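Against the fabric stash

I'm told a good stash is an investment. Mine has 49 pieces in it and I've sewn 2 cushions. The Phromma catalogue calls scraps "future favourites", and I have my doubts – a scrap is usually the colour you didn't want the first time. Sorting by colour doesn't help much either. It gives you a prettier pile. 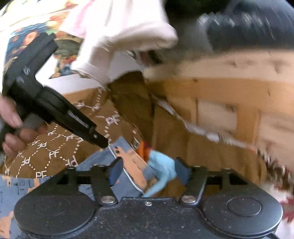

Flutgate, April – Blue-grey print with orange, brown with white monograms, all in together. I can't see the quilt in it. Heiðrún Ketilsson says she can, and she's welcome to the lot.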